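Speaker notes — caring for wood tables, library talk
October 8, 2023

Get there early, check the mic. Water. Phone off.

OPEN
Thanks for coming out. Show of hands, who has a table at home they're a bit scared of? Wait. Let them laugh. Say I've been fixing other people's tables at the Desel workshop long enough to have ruined a few of my own.

What tonight is: how a wood table lives, what hurts it, what you can fix yourselves. What it isn't: antiques. If it came from your great grandmother and has a label underneath, go see somebody. Don't let me near it with a sanding block.

Keep this bit short. Last time ran way over before I got to oil.

PART ONE — WOOD MOVES
Main thing to get across. A table top gets wider when the air is damp and narrower when the heat comes on. Across the grain, hardly at all along it. Draw it on the flip chart. Arrows sideways.

Story: the Cidavach table. Big top, screwed down tight to a steel base by somebody in a hurry. Fine all summer. First cold week in November, crack down the middle, the owner heard it from upstairs. Thought it was a burglar. Cost to put right — 2,000 dollars, more than the table did.

So: slotted holes, or the little metal clips that slide. Pass the clips round. GET THEM BACK.

Also why you don't put a table over a heating vent. Somebody always asks about underfloor heat. Answer: leave air under it, keep the room steady, no big rug right up to the legs. Don't get dragged into humidifiers.

PART TWO — WHAT'S ON TOP OF THE WOOD
Ask who knows what finish they have. Few hands, probably.

Two families, keep it simple. Film finish sits on top like a coat of paint you can see through. Oil or hardwax soaks in, feels like wood still. Film is tougher until it isn't, then it chips and you're stripping the whole thing. Oil marks sooner but you can patch it on a wet afternoon.

Test: drop of water, somewhere nobody looks, underside of an edge if it's finished the same. Beads up and stays — film, or a well kept oil. Soaks in and goes dark — oil that needs feeding, or bare wood. Not a perfect test, say so.

Shiny vs matte tells you less than people think. You can get matte lacquer. Kristiansen desks are all matte lacquer and people oil them every spring and wonder why it stays sticky. Do the sticky hand joke if the room is warm. If not skip.

PART THREE — EVERYDAY STUFF
Slow down here, this is where they write things down.

Cleaning. Damp cloth, wrung out hard. Wipe with the grain. Dry cloth after. Drop of dish soap if it's greasy. No spray polish with silicone, it gets in everything and the next finish won't stick. No vinegar on oil. Repeat the vinegar, someone will have read otherwise.

Rings. White ring is damp caught in the finish, often comes out. Warm iron over a cotton cloth, low, no steam, a few seconds, lift, look. Black ring is in the wood itself, iron and water and tannin, a different job. Black on oak = oxalic acid, gloves, read the label, outdoors. Not for tonight, hand-out has it.

Dents. Wet cloth, iron again. Fibers swell back up. Only works if they're crushed, if they're cut they're cut. Demo on the scrap board if there's an outlet near the front — ASK about the outlet.

Scratches. With the grain you can live with. Across the grain catches the light every time you sit down. Fine pad, light hand, feather out past the scratch, touch of oil. On film finish don't, you'll make a dull patch you then have to chase all over the top.

Hot pans: trivets. That's it. Move on.

PART FOUR — RE-OILING, START TO END
This is the one they came for realy.

Clear the table the night before. Clean, let dry right through. Sand by hand, 100 grit only if it's rough, most of the time start finer, finish at 200 or close to what the shop sells. Always with the grain. Vacuum, then cloth. Dust in the corners is what spoils it.

Oil thin. Thinner than that. Work it in, wait as long as the tin says, then wipe off everything that will come off. People leave it on becuase it looks rich. It goes tacky. I use the Sosilier oil at the shop, I'm not paid to say so, any decent hardwax is fine.

3 coats on bare wood, one on a table that's just looking tired. A day between. Open a window.

SAFETY — do not skip, say it twice. Oily rags can catch fire on their own. Not balled up, not in the trash. Lay flat outside to dry, or into a bucket of water. Look at faces, make sure it went in.

Then keep it gentle for a week or so. No wet glasses, no tablecloth. Hard with kids, I know.

PART FIVE — BUYING ONE
Only if there's time. Look at the end of the top, does the grain run through from the face? Solid. Stops at a line? Veneer. Nothing wrong with veneer, just don't sand it like it's solid. Open the leaf if it has one and compare the color, tells you how much it's been in the sun. Push a corner. If it rocks look at the joints before you blame the floor.

Pale woods go yellow, dark woods go lighter. Move the fruit bowl once in a while or you'll have a fruit bowl forever.

QUESTIONS
Likely ones: coconut oil (no). Olive oil (no, goes off). Pets. Candle wax — ice, plastic card, then the iron and paper. Nail polish remover on lacquer, sorry, that's a refinish.

Hand-outs by the door, clips back in the tin, scrap board back in the van.

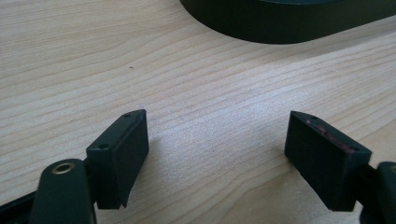
If they want to stay and talk, lights are on a timer so move to the lobby. Sign-up sheet for the hands-on evening goes on the lobby desk, bring a pen that works this time.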